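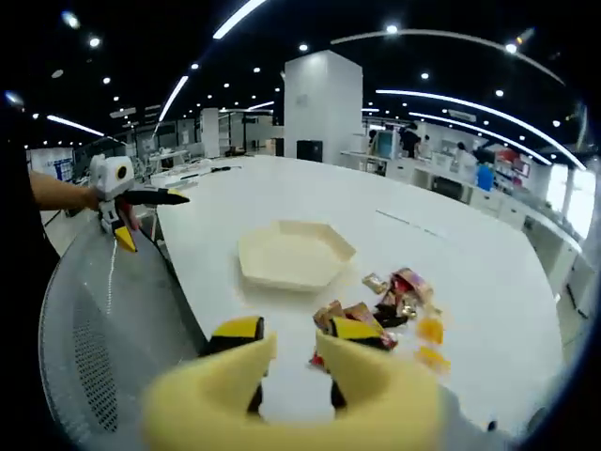
How to wrap homemade caramels

Let the slab stand overnight before you cut it. Caramel that is still soft in the middle will squash under the knife and stick to the paper.

1. Cut the wrappers first. Use waxed paper or cellophane, in rectangles a little over twice the length of a sweet. A 400 g slab needs a good stack, so cut more than you expect to use.

2. Oil the knife with a drop of sunflower oil on kitchen paper. Press straight down — don't saw. Wipe the blade and oil it again when it starts to drag.

3. Put a sweet in the middle of the long edge and roll it up firmly. Twist both ends in opposite directions. If the twists spring open, the paper is too short or too stiff.

4. Keep the wrapped sweets in a tin with a tight lid, away from the cooker. They last 2 weeks in a cool cupboard. In January mine kept longer, but the kitchen was very cold.

If you are posting them, fill the box to the top so the sweets can't slide about. Tetteh Eshun asked about fudge: the same method works, but chill it first and use a thinner knife.

Updated Apr 12, 2025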